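Posham Pantry Words – read me first

Hi! If you've downloaded the zip, you've got a list of 2,292 household words and phrases, collected from people in and near Markadcombe, with a note on what each speaker meant by them. I started it because my neighbor and I had been calling the same kitchen drawer by two different names for years, and I wanted to know how far that kind of thing went. Pretty far!

What's in the zip

words.csv – the main file, one row per word per speaker
speakers.csv – age band, which side of the river they grew up on, and not much else
notes.txt – my scribbles, lightly cleaned up
old/ – the first version, kept so that links don't break

The columns in words.csv are word, meaning, speaker_id, room and sure. The last one is y, n or blank. Blank means I forgot to ask, so please don't read it as a no.
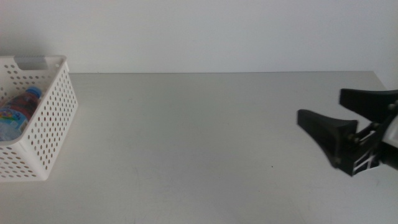 The trickiest part by far was meanings that overlap. People are perfectly happy using one word for three things and then get very firm about a fourth. Take containers, which fill 311 rows all by themselves. A white plastic basket with rows of little holes in the sides and a slot in the rim for your hand came back as a basket, a tub, a tidy, a crate and (from one household in Posham only) a skep, and the skep people would not budge. I kept all of these as separate rows and put the shared meaning in the meaning column, so if you sort by meaning you'll see them bunch up together. Sorting by word gives you a much messier picture, but it's more fun to read.

How I collected it

Mostly by sitting in kitchens with a notebook. I spoke to 50 people, and I'd ask what they called a thing and where it lived, then let them wander off the subject, which they did. Sena Issahaku did the east bank interviews and is a much better listener than I am – her rows have longer meanings and you'll spot them right away. Sajib Pathirana wrote the little script that catches spelling doubles. It still misses ones with an apostrophe in front, like 'tater box, so search for both.

I spelled words the way the speaker wanted them spelled. If they didn't care, I went with whatever looked least silly.
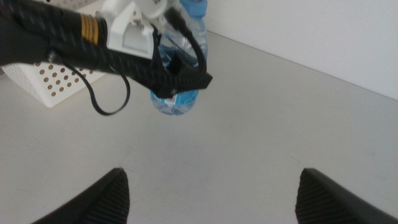 Plurals are their own headache. I only kept a plural as a separate row where the speaker used it for a single item, so "a steps" for a stepladder is in, and so is "a bellows." Regular plurals got folded into the singular. If a plural seems to be missing, check notes.txt before you write to me, as there's a good chance I argued with myself about it in there.

Things to watch out for

The kitchen is covered far better than any other room. Bathrooms are thin and sheds are thinner (I'd love more shed words).

Around 220 rows have no room filled in. Some words belong to the whole house and some I just didn't write down at the time.

Speakers under 20 are hardly there at all, so please don't use this to say a word is dying out.

Rosilier and Ankrah are both streets, and both turn up in meanings ("the kind they had on Ankrah"). They aren't shops or makers, whatever your name-tagging tool tells you.

Using it

Help yourself for anything non-commercial. A credit to Posham Pantry Words is plenty, and if you make a map or a quiz night out of it I want to hear!

Corrections are welcome too. Send the row number, what's wrong and what you'd put there instead. I go through them in batches, and the next batch gets done in October.

Last changed May 22, 2019: fixed the commas in the meaning column that were breaking spreadsheets, and put back the four words for dishcloth that I'd deleted by mistake.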